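Ticket 1514
Subject: Paper cups falling over on the small table, tablecloth slides
Location: Porncombe, ground floor, drinks corner
Opened by: Eimear Kinsella
Status: Closed

First message

Hello, I open this ticket for the small table in the drinks corner. The paper cups do not stay standing on it. I put them in a row in the morning and by 11 there are always several lying down, and one or two on the floor. The cups are empty when this happens, so there is no spill, but people do not want to drink from a cup that was on the floor, and I throw them away. In June we used 577 cups, and I believe many of these were never filled.

The table is the Umell one, the small model, with the checked tablecloth. The cups are from different packs. We have the white ones with the green leaves, the red ones, and the light blue ones with the cartoon which were left from the children's day. All are paper.

What I tried already:
- I moved the table away from the door. No change.
- I put the cups upside down. They fall less, but the rim touches the cloth and I don't like this.
- I stacked them in one tower. The tower leaned and I took it down before lunch.

Please advise.
Eimear Kinsella

Reply from Buckley Facilities Desk

Hi Eimear, thank you for the details. Can you check two things for us? First, is the table level? Put a pen on the bare top and see if it rolls. Second, is the cloth the original size for this table, or is it a bigger one with extra length hanging down? Bigger cloths get pulled by people's knees and bags.

Reply from Eimear Kinsella

I took the cloth off and did the pen test. The pen rolled slowly toward the window side. I turned one of the feet under the table until the pen stayed in its place. It was a small correction, less than one full turn. Then I put the cloth back.

About the size, I do not know if it is original. There was a Raline label in the hem but the numbers are washed out. It hangs down on all the sides and it is longer at the front, because I never centered it well.

After the leveling it was better for one morning. Then the same again. I think the table was only a part of the problem. When I pull the cloth gently with one finger, the whole cloth moves and the cups go with it. The top of the table is very smooth.

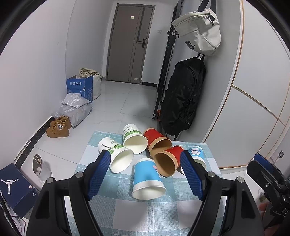 The white ones and the red ones go down the same as the blue ones, so I don't think we can blame one brand. My colleague was sure that the blue ones are weaker. I compared them by hand and I could not feel a difference. An empty paper cup has almost no weight, and it needs only a small push.

Is there some kind of mat for under the cloth? I would prefer not to use tape, it leaves marks.

Reply from Buckley Facilities Desk

Yes, ask at the store room for the thin rubber mesh that goes under rugs. Cut it a little smaller than the table top so it doesn't show. Center the cloth over it and fold the extra length under at the front. For the cups, we suggest putting out only a few at a time and keeping the others in their sleeve. The sleeve holds 100 if you need to reorder.

Reply from Eimear Kinsella

I received the mesh and cut it with the kitchen scissors. The first piece I cut too small and the corners of the cloth still moved, so I made a second one, 2 cm smaller than the top on each side. This one is good. The cloth does not slide now when I pull it with the finger.

I folded the front part under and put one safety pin from below. I also put the sleeve with the other cups on the shelf next to the table, lying flat, with the open end to the room so that people can take from there.

Result after one week: no cups on the floor. Sometimes one is lying down, mostly after the lunch break - I think it is from sleeves and bags, and I can live with this. When I pass I stand it up again.

One question remains. When the cloth goes to the wash, should the mesh be washed also? It collects some crumbs already.

Reply from Buckley Facilities Desk

Rinse it with lukewarm water and let it dry flat. No machine. Make sure it is fully dry before the cloth goes back on. We will close the ticket now, but you can reopen it from the same link.

Reply from Eimear Kinsella

Thank you, it is clear. I wrote it on the card inside the cupboard for the person who changes the cloth. You can close.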